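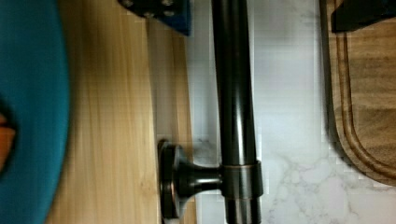 Pale wood with a straight, close grain, next to a white stone surface.

Todard Worktop Care Records

Version 6. Maintained by Darren Bunting and Poppy Inskip. Last revised in August.

Summary

Todard is a table of written care records for household work surfaces: what the surface is, what was spilt or rubbed on it, what was used to clean it, and what the owner reported afterwards. It holds 400 records from 126 households. All content is text. The records were collected by post and by web form, then typed into a common layout.

Files

records.csv: one row per cleaning event
surfaces.csv: one row per surface, keyed by surface_id
terms.txt: word list used when coding free text
CHANGES: edits since version 1

Fields in records.csv

record_id: integer, unique
surface_id: joins to surfaces.csv
agent: what caused the mark (oil, tea, beetroot, limescale and so on)
treatment: product or method, in the owner's words
delay_h: hours between spill and treatment, blank if not known
outcome: gone, faint, unchanged, worse
note: free text, may be empty

Fields in surfaces.csv

surface_id, material, finish, age_years, room. Material is coded as wood, marble, granite, laminate, steel, tile or other. Finish is the owner's own report and has not been checked. Where an owner wrote only "stone", material is set to other and the original word is kept in the finish field. 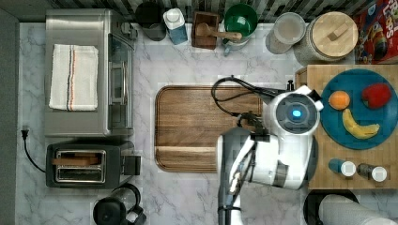 White marble worktop with grey veining, toaster oven and pop-up toaster at the left.

Coding

Outcomes were coded twice, once by each maintainer, working apart. They disagreed on 42 records. These were settled by rereading the owner's letter or form, and are flagged with a trailing asterisk in the note field. Strip the asterisk before any text matching.

Treatments are not normalised. "Bicarb", "baking soda" and "bicarbonate" all occur. A mapping is given in terms.txt but has not been applied, as several users of version 4 asked for the raw wording.

Known problems

Owners tend to write in when a stain will not shift, so the share of unchanged and worse is higher than it would be in ordinary use. Marble is over-represented for the same reason. Acid damage (etching) and staining are often confused by owners; treat agent values of lemon, vinegar and wine with care. Almost 6 in ten rows have no delay_h.

Do not use the table to recommend products.

Loading

The files are UTF-8 with comma separators. The Goodall reader opens them without options. Skitell needs the header flag set, and truncates note after its default field length unless told otherwise.

Contact

Send corrections to Poppy Inskip through the Pullular issue list, quoting record_id.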